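Notebook, student manipulation project, August
Bench 2, Lirkell arm, bin task

Session started 14:00. Goal for the block: enough teleoperated episodes in the paper bin to retrain the Trutov policy before the Urell challenge entry closes. Dataset stood at 1146 episodes before this session, nearly all of them recorded with the rigid bin.

Bin is kraft paper, rim folded outward, held with black tape. Object set is all yellow: sponge, cloth, rubber duck. Same color on purpose – the old policy was choosing by hue and we want it to use shape.

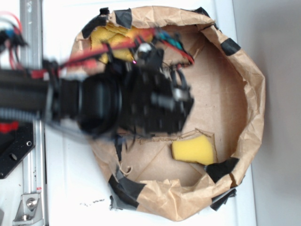 Homing offset on the shoulder joint was out again after power-up. Re-zeroed against the hard stop, saved to the config, restarted the controller. Second restart came up clean. If it drifts a third time the encoder cable gets swapped before anyone touches the software.

Speed limit for the sweep over the bin set to 25 percent. At the old setting the top camera gives too much smear for the Heinonen tracker to hold the gripper pose, and those stretches have to be trimmed by hand. Exposure shortened as well, gain raised to compensate. Still some smear at the start of a move.

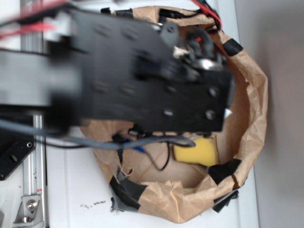 Cable slack needs a decision. With the full service loop there is a risk of snagging the rim on the way out. With it shortened, wrist roll hits its limit early. Left it long for now. Try a clip at the forearm and log the usable roll range with and without.

Episodes recorded: 133. Discards are tagged in the log with a reason code, please use the codes and not free text. Start poses were drawn from the list in the shared folder, objects re-placed by hand between episodes.

Open items:
– retape the bin when a strip lifts, same positions
– check wrist camera clock against top camera
– lock white balance, finger lights on
– held-out set: no duck in training, duck in test only?
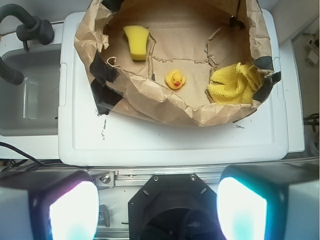

Heinonen group's reply on the last item was that holding out the duck tests too many things in one go, and that a second sponge of a different size would give a cleaner comparison. They also want the discard rate reported per object.

Fair on the sponge. Will split both ways and run the small model first. Upload started 17:40, checksum to be verified before the local copy is deleted.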